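Workshop notebook — Thursday, after lunch

Travel bits and pieces day! I've been putting off the small stuff for ages — the keyrings, the medicine things, all the little objects that end up in the bottom of a daypack — and Marin finally told me to get on with it before the shelf collapses. So I cleared the green mat and made a start.

Begun with the soft packaging, mostly to get it out of the way. Clear plastic is a pain. It has no colour of its own, it takes on whatever's behind it, and the minute you scrunch it you've got a different object from the one you wrote down. I've entered it as "plastic, clear, crumpled" and I'm leaving it at that. Hazem wants a thickness for every film we keep, but he can come and measure it himself.
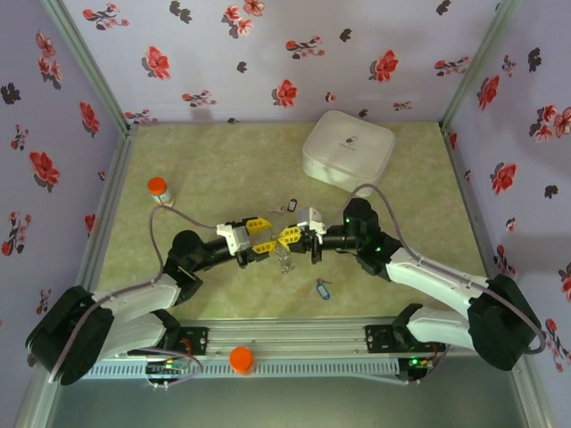

The white square container stays in the set. I like it a lot — rounded corners, lid, small logo, no sharp edges to catch on a bag lining. I'd still like to know if it takes a full strip of tablets lying flat. Radomir reckons it won't without folding the strip, and I reckon he's never tried. Need to borrow a strip from the first aid drawer and settle it.

Keyrings next. I want the split rings listed apart from whatever is hanging off them, so tags, clasps and strips each get their own line. Magdalini did the old list with everything lumped together as "keys etc." and we spent a whole afternoon in September working out what the etc. was (sorry Magdalini, but we did). The medicine bag goes on the same page as the rings for now, as both live in the front pocket of the pack.
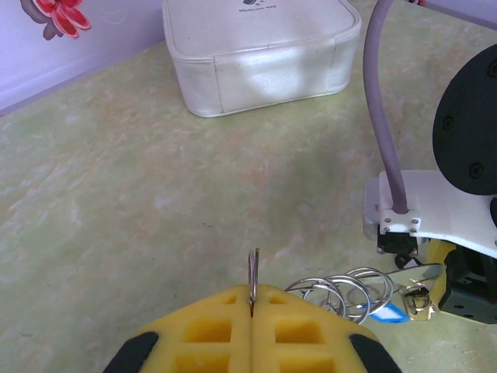
Bottles and loose bits, about 3 pm

Orange cap, white label with orange on it, small enough for the pocket. I've put it under "bottle, small" until Panagiotis is back with the proper naming sheet. He's very firm about naming and I'm not game to guess.

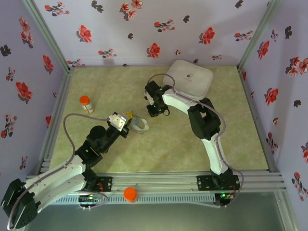
Still undecided whether the white and yellow piece belongs with tape or with bands. Pencilled it under both. Marin says pick one, so I'll sleep on it.

To do before I go home:
Wipe the mat.
Find the lid for the spare tub (last seen near the kettle).
Ask Truvska for 50 more of the small zip bags. The last lot was 30 and we ran out in no time.
Give Magdalini her good scissors back — I've had them for 2 weeks.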